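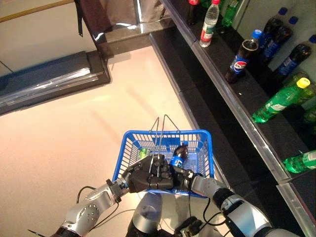
Potonent

Search this site... Go

How to do a week's shop with one basket

No trolley. No car. One basket, two bags, home on the 484. Been doing it since I moved to Wunholm and the big Gondum is a bus ride away, so whatever I buy I carry. Budget is 30 pounds. Feeds one person properly, or two if one of you gets lunch at work.

Writing this fast, bus in a bit.

Before you go

Look in the cupboards. Properly look, back of the shelf too. I own three jars of cumin from not doing this.

Write down seven dinners. Doesn't need to be fancy. Mine this week: dal, jacket potatoes, egg fried rice, pasta with greens, soup, soup again, beans on toast. Next to each one put only what you haven't got. That's your list. Breakfast and lunch go at the bottom, same rule.

Then put the list in shop order. At my Gondum it's veg, bread, tins, dry stuff, drinks, fridge, freezer. Yours will be different but it hardly ever moves, so you only work it out once. Saves going back for onions with a full basket.

Eat something first. Toast will do.

In the shop

Heavy things at the bottom. Obvious, except that veg is always by the door and tins are half way down, so you end up with a kilo of beans on top of your tomatoes. Two ways round it:

Walk past the veg, do tins first, come back. Or do hard veg on the way in (potatos, carrots, onions, cabbage) and soft veg last. I do the second.

Bottles and cans. These are what kill your arms. One drink as a treat is fine, I'll have a small bottle of something fizzy, but don't buy a week of drinks on foot. Squash goes much further for the weight. Same with tinned soup, most of it is water and you've got a tap at home.

Dried lentils over tinned. Dried chickpeas too if you remember to soak them. I don't, so I buy tinned.

Keep the basket level and don't load it all on one side or the handles dig in. Swap arms at the end of each aisle. If it's too heavy to carry with one hand at the halfway point, something has to go back, because you've still got milk to come.

Check the yellow stickers but only for things on the list or things you can freeze. Bread always. I get the flat loaves from Hajji on the corner when they go down to 90p in the last hour, freeze them with a bit of paper in between.

Adding up. Round every item up to the next 50p and keep a running total in your head or on the back of the list. You'll come in a bit under at the till, nice feeling.

Packing

Two bags, same weight. Not one heavy and one with the crisps. Tins and jars split between them, standing up, along the side away from your leg. Cold stuff all together in one bag so it keeps itself cold. Eggs on top and then dont swing it.

Rucksack is better than bags if you've got one. Flat things against your back, nothing with corners.

When you get in

Fridge and freezer things first, kettle on, then the rest. Old tins to the front, new ones behind. Stick the dinner list on the fridge and cross them off in any order you like. Anything that's going soft gets eaten first, so leafy things early in the week and cabbage at the end. Cabbage lasts forever.

Keep the receipt till next time. Cross off what you threw away and don't buy that again for a bit. Mine was always salad bags.

In December it all goes wrong because the shop moves everything to make room for tins of chocolates. Leave extra time.

Right, bus. Will do the dal recipe in another post.

Comments

Tried the rounding up thing and was under by nearly three quid. Didn't think I'd keep track but it's easy once you start.

Do you not find the bread goes dry in the freezer? Mine does.
 
Double bag it and toast from frozen. - Potonent

Rucksack every time. I put the milk in a carrier inside in case it leaks, learned that one the hard way on a library book.

You forgot loo roll! Takes up half the basket on its own. I carry it under my arm.

Soup twice in one week, I'd have a riot here.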